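The second-hand clothes trade in Zaltbridge starts early. Six in the morning, thermos, torch, elbows. Marisol Betancur has been at it five years and she still gets beaten to the good knits.

"You learn to feel for wool in the dark," she says. "Acrylic squeaks."

Her shop, Gundis, sits up the hill on Algate Street. One room, 311 pieces on the rails at last stocktake, a kettle out back. Rent's gone up again. So has everything -- hangers, bags, the power bill.

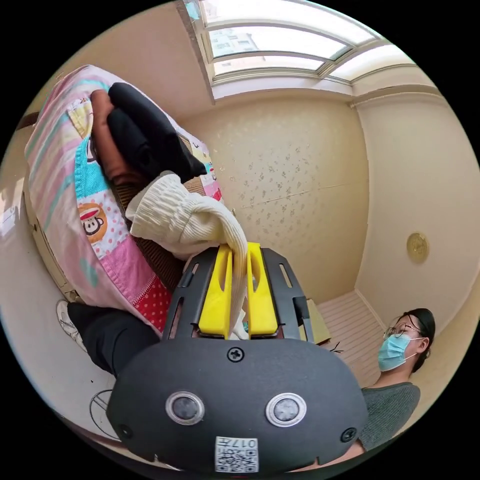 So why is good second-hand knitwear so hard to find now? Mostly the new stuff is made thinner, and the older jumpers that would have outlasted it get snapped up by online resellers before they reach the shops.

Tuấn Hoàng is one of those resellers, and cheerful about it. Started with $400 and his aunt's spare room. Now he moves 2000 garments a year, most of them to buyers interstate who'll never set foot in Zaltbridge. His favourite find was a grey Yoshida cardigan with leather buttons, bought from a church hall for the price of a coffee. Kept that one.

He and Betancur get along, more or less. They swap tips on moth damage. Freezer first, she reckons, then a good brush. He swears by cedar and wont hear otherwise.

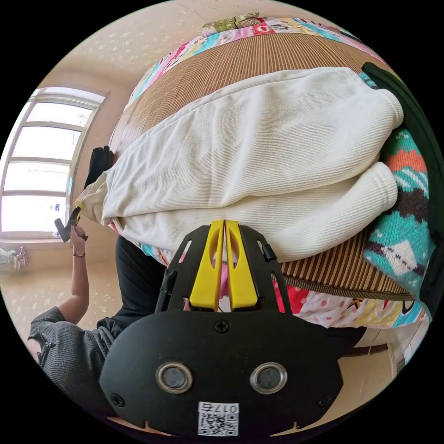
What they both agree on is mending. October is the busy month at Gundis, everyone clearing out thier winter cupboards, and half of what comes in needs a cuff or an elbow. Betancur darns at the counter between customers. Matching colour if she has it, something loud if she doesn't. The loud ones sell faster.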